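**Mustard-yellow lid, square box: how do you carry these?**

Posted by Nabil Shboul, 30/08/2024

Okay, so I've been moving my dry goods out of paper bags and into small square plastic boxes, and I love them! But I can't decide how to pick the things up. I keep rice and lentils in mine, on a shelf that's a stretch for me.
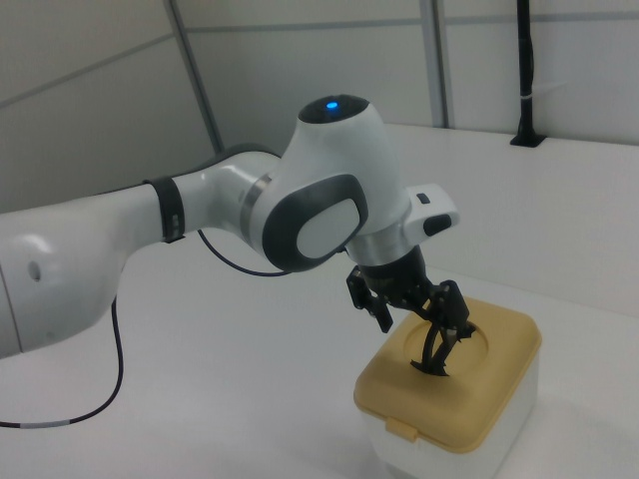 Rice is the heavy one, and I fill it right up. My habit is to hook a couple of fingers in and lift by the lid, and with that round opening sunk into the middle it sure invites you to. Is that asking for spilled rice? I've got 29 of these to shelve before my sister visits.

**Cor Van Wijk**

Don't trust a lid with a full box, please! I did it with sugar once and was sweeping until December. Slide your palm under the base and keep the other hand on top. Lentils, same thing.

**Dudek**

I lift mine by the lid all the time, never had a problem.

**motport_pantry**

Depends on the latches (and how full it is). A black loop over the middle of a yellow lid is easy to grab, so I'd use it for cereal or pasta and go two-handed for rice.

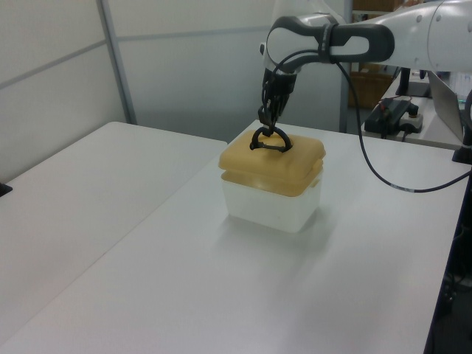 Page 2 of 33

**Nabil Shboul**

Thanks, all! Rice is going on the bottom shelf, cereal up top. Does anybody label theirs on the side or on the lid?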